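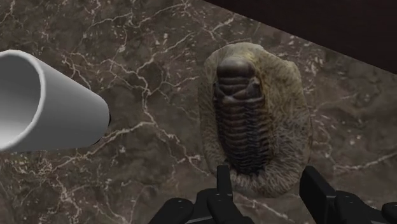 Posted 27/04/2026 by the blog's keeper, filed under Machines at Home

I have been following chore robots for a couple of years now and I still get a silly jolt of excitement every time one closes its fingers on something awkward. Folding shirts gets all the attention, but the job I keep coming back to is tidying a surface. Pick up the thing, put it where it lives, pick up the next thing. My own shelves would keep a machine busy for a week (fossils, mugs, pebbles, more fossils), so a simulated tabletop with a trilobite on it is exactly my kind of test!

The cup is the easy one to talk about, so I'll start there. A cup on its side is a lovely little problem. Do you grab it across the body, or pinch the rim? If it has to end up standing, the wrist needs to turn as well, and a plain tapered cup can scoot off if the first touch is a bit clumsy. People do all this while thinking about lunch.

Then the stone. It's a rough oval, wider in some places than others, with a shoulder near the top and a bulge low down on one side, and two flat finger pads have to find somewhere sensible to press. With the fingers open on either side of the lower end, you can see how much depends on the last little bit of the approach. Come in at a poor angle and one pad touches early, the stone swivels, and now your plan is for a stone that has moved. I've done the same thing with a bar of soap, to be fair.

What I love about simulation is that you can be wrong so cheaply. Last August I got hold of a small hobby package called Nondeo and set up a tidying job of my own: one lump, one box, put the lump in the box. I ran it 410 times over a fortnight, mostly in the evenings with a cup of tea. It managed 200. I was thrilled! Then I made the lump slightly lopsided and it dropped nearly everything, and I spent a whole evening changing the friction setting back and forth before noticing I'd been saving to the wrong folder.

So, can machines do household chores yet? Some bits of some chores, I'd say, and more of them than when I started this blog. Ask for one known object from one known spot and I'd be fairly hopeful. Ask for "clear the sideboard" and you are asking for judgement as well as grip. Is the fossil an ornament that stays? Does the cup go to the sink or back in the cupboard? A veined brown top like the one here would also be a fair old test for a camera — all those pale lines wandering about between the objects, and a dark fossil set in a tan stone that has its own streaks and patches. I'd love to know how much of that a system learns to ignore and how much it trips over.

And there's the matter of care. A fumbled plastic beaker is nothing. A fumbled trilobite is a very bad afternoon. I haven't found a good way of scoring that in my own runs, where a gentle placing and a drop from a height both count as "in the box". I'm going to try adding a penalty for hard landings next, with 2 weights of lump and 2 box heights, and leave it running while I do the hoovering myself.

If you've got a lopsided object you think would defeat a two-fingered gripper, send me its rough shape and I'll have a go at modelling it. Potatoes are already on the list.

Recent posts
Mitatberg, month one: building a pretend kitchen
Why is the sock drawer so hard?
Notes on the Govuretti gripper kit
Hinojosa and the case of the slippery spoon
Nondeo settings I wish I'd written down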